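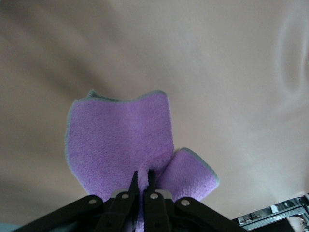 I went to the Halvorsen open day in Bodton expecting big orange arms flinging car doors about, and I spent most of the morning watching laundry! Pascal Hoarau, who runs the cloth bench, let me pick what came next – I went for the fuzzy purple one with the grey edging – and then we all leaned in while the black jaws had their turn at it. Towels are harder than tins, he told me, as a tin keeps its shape. There were 14 of us squashed round that bench, and I missed the coffee completely.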